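On the Sorting of Laundry at the Desk
Posted in Household, February

Readers of this blog will be aware that the household's laundry procedure was last revised when we moved into the present apartment. That revision assigned the folding of clothes to the bed. The assignment has now been withdrawn, and the purpose of this post is to record the new arrangement, together with the reasons for which it was adopted and the points on which agreement has not yet been reached.

The bed failed as a folding surface on grounds of height. It is low, the mattress is soft, and a stack of shirts placed on it leans toward whoever sits down next. It was also in demand for its ordinary use at the hour when folding generally took place, which was after 10 in the evening. On more than one occasion the clothes were moved to a chair so that the undersigned could sleep, and they remained on the chair until they were worn.

Khalil Mansour, with whom I share the apartment and its expenses, proposed the dining table. A trial was held. The dining table is of a suitable height, but it must be cleared before folding and again before dinner, and any crumbs remaining from breakfast are transferred to the dark items with great efficiency. The trial was ended after the second week.

Attention then turned to the long desk. It had been purchased for work and had never been considered for any other purpose. It is deep enough to hold a folded bath towel without overhang, it stands at a height that spares the lower back, and it receives daylight for most of the working day. Daylight is of particular value in the matter of socks. Under the bedroom lamp, navy and black cannot be told apart, and I attended at least one meeting last winter in a pair that was not a pair.

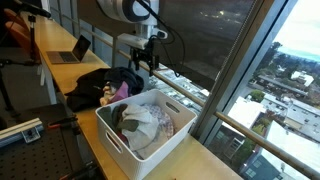
Sorting is now carried out before folding, and the two are treated as separate stages. In the previous system each item was picked up, identified, folded, and assigned to its owner in one motion, and the result was a great deal of standing still with a sleeve in each hand. Under the new system dark clothing is taken out first and placed on the desk to the left of the white basket, while towels and lighter items stay in the basket until the dark pile has been dealt with. The rule is applied with some tolerance. A dark gray garment may be found hanging over the rim of the basket, undecided, and a piece of pink-purple fabric has been known to travel with the blacks. Such cases are resolved at the folding stage and do not require the sort to be repeated.

The basket itself deserves a paragraph. It replaced a tall cloth hamper, which was handsome and which hid everything below the top layer. Items at the bottom of the hamper were, for practical purposes, lost. I am told that a green dish towel belonging to my sister-in-law, Rima Tannous, spent most of a season there, and I have no evidence with which to dispute this. The present basket is open and has handles that can be gripped properly. It can be wiped clean. It was chosen over a similar model called the Flitby, which had a lid. A lid was judged to be an invitation to put things on top of the lid.

The order of folding is as follows. Towels are folded first, in thirds lengthwise and then in half, with the fold facing outward on the shelf. Trousers follow. T-shirts and other knitted tops are folded to the width of the drawer, for which purpose a strip of cardboard was cut to size and is kept on the windowsill in the bedroom. Patterned fabrics are left until the plain ones are finished, because they are easy to recognize and can be handled when concentration has begun to fail. Socks come last. An unmatched sock is retained for two further washes, after which it becomes a dust cloth.

A word is required on the sharing of the desk with the laptop. It was initially our position that the computer should be removed before any laundry was brought to the surface. In practice this was not observed by either party, and a rule that is broken by everyone who made it should be reconsidered. The laptop may now remain, provided that it is kept toward the far end and that the wood around it is left clear. Nothing is to be placed on the keyboard, including items described as being there only for a moment. Khalil has asked that he be permitted to take calls while folding. This has been granted for calls with the sound only.

The window was the subject of a longer discussion. Lama Kassab, who has known me since university and who does not soften her opinions, observed on a visit that a pile of clothing against floor-to-ceiling glass is on display to the building opposite. The observation is correct. Our practice is to lower the shade when the contents of the wash seem to call for it, and otherwise to accept that the neighbors also own towels. I would add that direct afternoon sun is unkind to dark cotton, and that a black shirt left on the desk through the summer would very likely show it. Clothes are therefore not stored there. They are sorted, folded, and put away on the same day, or that is the intention.

Compliance with this last provision has been uneven. In the first month there were two occasions on which the pile remained overnight and one on which it was simply worn down, item by item, until the desk was clear. I record this for completeness. Khalil holds that the second method is a legitimate form of putting away. I do not share this view, and the matter remains open.

Several practical questions were received following my earlier post on linen storage, and one of them is relevant. A reader asked whether the surface of a wooden desk should be protected before laundry is placed on it. Dry laundry has caused ours no harm. Damp laundry is another matter, and anything that comes off the rack feeling cool at the seams is returned to the rack. The desk is also wiped with a barely damp cloth before each session, and this has done more for the black trousers than any lint roller.

The next post will address the ironing board, which currently stands behind the bedroom door and prevents it from opening fully. Suggestions may be left in the comments.

Youssra Filali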